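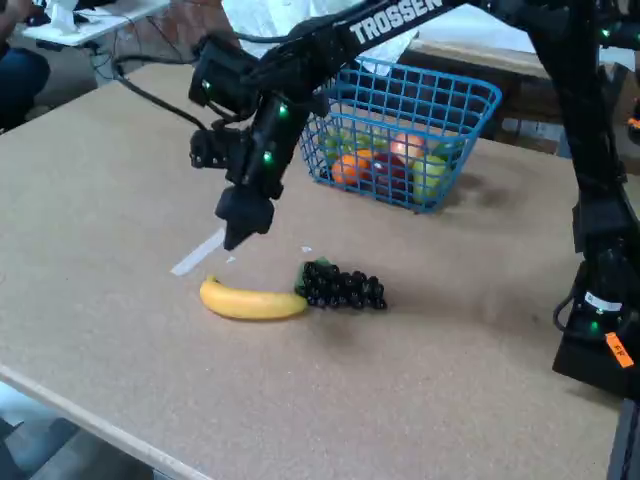 Mar 13, 2025 — Prakine has today announced that its play fruit sets will be supplied to nurseries and infant schools across the Satmont area from September. The agreement covers 482 sets, each packed with a blue mesh basket and a printed sheet of sorting games.

The range includes bananas, apples, oranges and grapes in both green and dark purple.
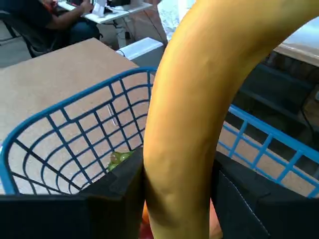

Children are asked to name each fruit, place it in the basket and take it out again. The games were written with teachers at the Monti Early Years Centre and take 8 minutes each.

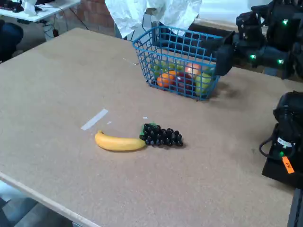

Schools may order spare fruit singly — a change made at the request of staff, who reported that smaller pieces were often mislaid. Orders will be handled by Varik, the company's distributor.

Comments

Our nursery would love a set. Are childminders able to order as well?

Lovely colours on the grapes. Please could you do a pear next?

Is the basket sold on its own? Ours is past its best.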